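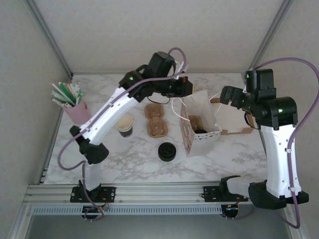 **How often should a home water softener regenerate?** Often enough that the resin never runs out between cycles, which for my house works out to every five days.

The dealer set mine to every two days when it went in last December. I left it there for months before checking the numbers, and the salt bill was the reason I checked.

The unit is a Vokuseck single tank with a metered head. The town supply here in Viltcombe tests at 18 grains per gallon on my drop kit. Two adults, no irrigation on the softened line. I logged the meter for 91 days and kept the readings in a spreadsheet. The longest gap in the log is a week we were away, and I dropped that week from the average.

Some notes on the settings:

- **Hardness.** Enter the tested value, plus a correction for iron if you have any. I have none that the kit can detect.
- **Reserve.** The factory default was generous. I cut it in half and the water has tested soft every morning before a cycle.
- **Salt dose.** A lower dose per cycle recovers less capacity but uses each pound better. The manual has a table for this -- it is in the back, after the warranty.
- **Day override.** Set to 5. The meter can still call for a cycle sooner if we have guests.

Total metered use between the last two regenerations was 1,385 gallons lower than the dealer's worksheet assumed for the same period. The worksheet used a per-person figure that may suit a house with older toilets and a top-loading washer. Ours has neither.

I also replaced the brine line fitting while the cabinet was open. The old one was a Potarach compression type and had a slow weep at the nut. The Hegde push-fit I used instead needs a clean square cut on the tube, so use a tube cutter and skip the utility knife.

Next job is the resin. It is rated for ten years at this chlorine level, and I would like to add a carbon stage ahead of it before winter -- the bypass loop already has room for one.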